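Hala Nimri has been using Lernel since September. It is a simulation package from Brendier that lets a team try out kitchen tasks on a virtual robot arm before booking time on a real one. We spoke on 11/12/24 about whether it is worth the license.

"I bought it for cutlery," she said. "Mugs are easy to grip. A spoon lying flat on a counter is hard, and I wanted a lot of tries at it without bending anything."

Her team of three works mostly with the kitchen set, which comes with stone counters, tableware and some food items.
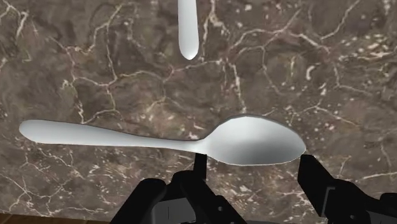 Nimri said the close-up view is the one she checks first. "If the fingers come in at a bad angle, I want to see it from near the hand. The wide view hides that." Setup took her two days, most of it spent on the arm's joint limits. The manual from Brendier was thin on that point, and she ended up writing to support. Marcelino Barros answered the next morning with a corrected settings file.

She has complaints. Saving a camera position takes too many clicks, and the marble pattern is busier than she would like.

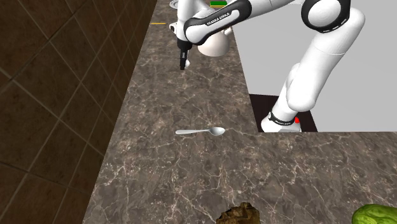
"You can swap the counter for a plain one, but the menu is buried," she said. Her colleague Odair Cavalcanti keeps the marble on. He thinks a plain surface makes the vision side of the work too easy.

Asked if she would renew, Nimri said yes, for one more year. She wants better contact behavior for thin metal parts, and Barros has told her it is planned for version 3.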